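Limetti Crossing Pursuit Policy

The Limetti Crossing pursuit policy is a set of written rules governing vehicle pursuits by law enforcement agencies in and near Gokusdale. It applies to the municipal police, the county sheriff's office and the officers assigned to Caldeira Park. The policy takes its name from the intersection of Limetti Avenue and the park road, where a fleeing driver struck a utility pole and was killed. It took effect in June of the following year.

Background

Before the policy was adopted, each agency followed its own rules. Municipal officers needed the approval of a shift supervisor to continue a pursuit beyond the city line, while park officers could continue on their own judgment. Radio traffic between the agencies was carried on separate channels and had to be relayed by a dispatcher.

A review opened after the Limetti Avenue crash examined 227 pursuits. Of these, 100 had begun with a traffic violation and 36 had ended in a collision. The review found that officers from a second agency often joined a pursuit without knowing why it had started.

Provisions

The policy permits a pursuit when an officer has reason to believe that a person in the vehicle has committed a violent felony. An outstanding warrant is sufficient only if the underlying charge meets the same standard. A match between a license plate and a wanted owner does not by itself establish who is driving, and officers are directed to report the match before attempting a stop.

No more than two vehicles may take part unless a supervisor approves additional units. The supervisor of the agency that began the pursuit retains authority over it and may end it at any time. Pursuits are prohibited on the Ornska footbridge approach and within Caldeira Park during posted event hours.

Property Recovered After a Pursuit

Items left in a vehicle are inventoried before it is towed. Evidence is held under the rules of the prosecuting office. Personal belongings with no evidentiary value, including clothing and household goods, are listed separately and may be claimed by the registered owner or next of kin. Unclaimed belongings are held for 6 months.

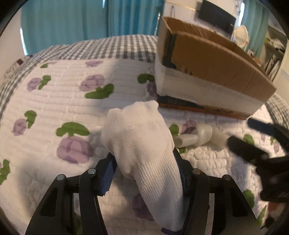

Knitted glove with a ribbed cuff
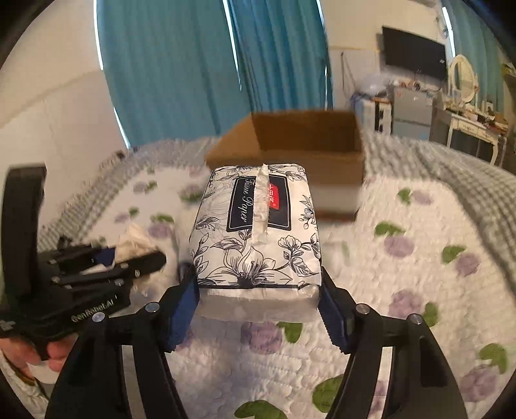
Reporting and Review

The officer who began the pursuit must file a report before the end of the shift. It states the reason for the attempted stop, the route, the agencies involved and the manner in which the pursuit ended. Reports involving a death or serious injury are forwarded to the county prosecutor, and the related radio recordings are kept until the case is closed.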